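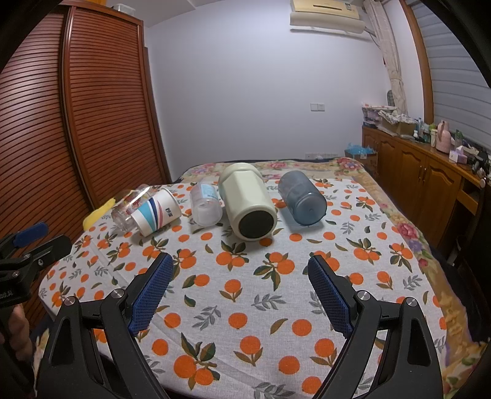
Notebook, September 2025 — drinks table

Shufen and I gave the afternoon to the cups and bottles, and a very pleasant one it was. I do love the cloth with the oranges on it, though the printed leaves make it hard to judge an outline at a glance. The big cream-green tumbler is my favorite, with those flat sides and the black pad on its base. Dušan wants the paper cup tried again standing up — I'd like everything left on its side till January.

We use cookies to improve your visit. Accept / Settings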